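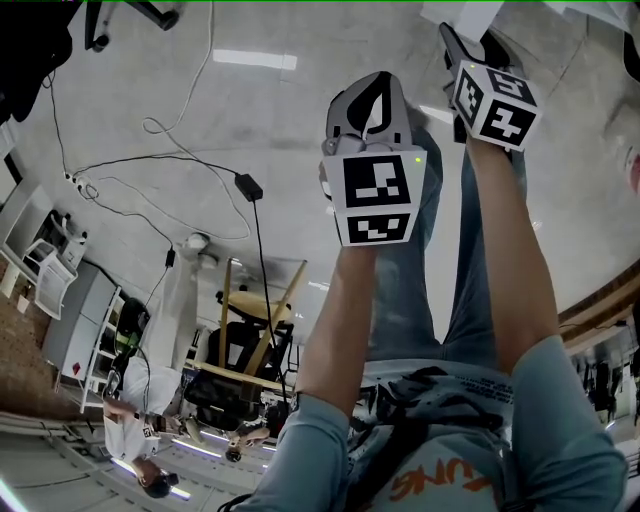 Dimanche, 16 h. Atelier, côté sol béton.

Repris la question des câbles. On m'assure depuis juin que le rangement est « réglé ». Je demande à voir. Les câbles noirs font toujours des boucles par terre, entre la multiprise blanche et le bloc d'alimentation, et le petit câble blanc s'enroule tout seul dans son coin. Si c'est ça, réglé, il faudra m'expliquer le mot.

La gaine Skollthorpe : achetée en 100 cm, posée une fois, retirée le lendemain. Trop raide dans les courbes, elle se soulève au milieu et on se prend le pied dedans. La fiche promet qu'elle « épouse le sol ». Sur moquette peut-être. Sur béton lissé j'ai des doutes, et l'adhésif n'a pas tenu deux jours.

Mesuré le trajet prise-chaise en longeant le mur : 162 cm. La rallonge Van Loon du placard est plus courte, donc tout le monde coupe par le milieu. À noter avant d'accuser les gens de négligence.

Chaise ronde (assise bois clair, dossier en filet noir) : le câble du bloc passe à côté. Proposition de la semaine dernière, le fixer au pied avec des colliers Cisbridge. Pas convaincu. Dès qu'on déplace la chaise on tire sur l'alimentation. Essayé quand même avec 4 colliers, chaise avancée d'un pas, fiche à moitié sortie. Essai arrêté là.

Pied blanc à tête ronde : le rapprocher du mur ? Il gagnerait en stabilité, paraît-il. Je ne l'ai jamais vu bouger. À laisser tranquille tant que personne ne montre le problème.

Sol : le produit Nutident laisse des reflets pâles, ou bien c'est le béton qui est comme ça. Impossible à dire sans une zone témoin, et on n'en a pas gardé. Donc la phrase « le sol est plus propre qu'avant » dans le compte rendu, je la barre.

À faire :
rallonge 2 m, souple, noire
multiprise à remonter au mur (vérifier les vis, pas celles du bocal)
rendre la gaine si le ticket existe encore

Revoir le tout dans un mois. Je parie sur les mêmes boucles au même endroit.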